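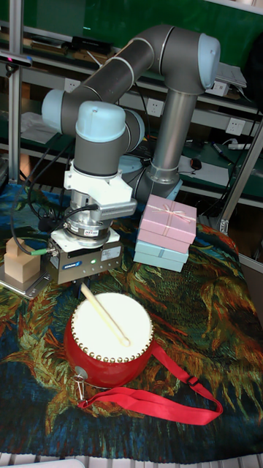
Gift boxes are sold on the lid. Everything the shop shows you happens up there: the ribbon, the bow, the pale colour that looks dearer than it was. I have been buying small presents and their packaging for long enough to distrust all of it, and this page is my attempt to set out a few of the things that have come my way this season with the sales talk taken off. The pink box sitting on the light blue one has the usual thin ribbon and small bow, and I will admit they look well together. The red drum beside them is the present I had more doubts about, and it has turned into the one I would keep.

I should say what I was after. A child in the family is turning 6 and has asked for something loud. The adults have asked for something that is not loud. A small drum with a stick is a poor compromise, but every gift guide I read told me that rhythm is good for children, usually a line or two above a link to buy a drum. I have yet to see one of those guides recommend a quiet afternoon.

On the drum itself, I'll give credit where I can. The shell is a proper glossy red and the brass-coloured tacks round the head make it look like a thing somebody meant to make. The strap is bright red too, with a little buckle partway along. I am less sure about straps in general. They are always the right length for a child in the catalogue and never for the one in your hallway, and I would want to try the buckle a good many times before I called it adjustable. The drumstick is plain pale wood with a rounded tip. Good. Painted ones chip, and the chips end up in the carpet.

Now the boxes. Follia lists its small gift boxes as "nesting", a word I have learned to read twice. Delutico calls much the same sort of thing "stackable", and any box with a flat lid is stackable if you are careful. Kesby sells them singly and makes no claims, so that is where I would send you if you only need one. None of the three says much about what sort of weight a box will take before the lid starts to bow. 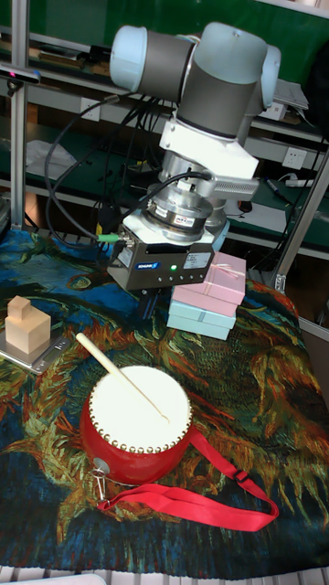

A pile of four is as high as I would go with boxes this small, pink over light blue or any other way round. After that they start to wander, and a ribbon tied across a lid gives the next box nothing flat to sit on. The bow is the real nuisance. Leave it until last, or put that box on top and keep it there.

Wooden blocks are the other thing people press on me. Unfinished ones are pleasant to hold and they show every mark, so whether you like them depends on how you feel about jam. A digital kitchen scale is handy if you are posting any of this. Guessing parcel weights has cost me more over the years than the scale would have, and I still don't believe the last digit.

Wrapping the drum is a job I have put off until Sunday. It won't go in any of these boxes.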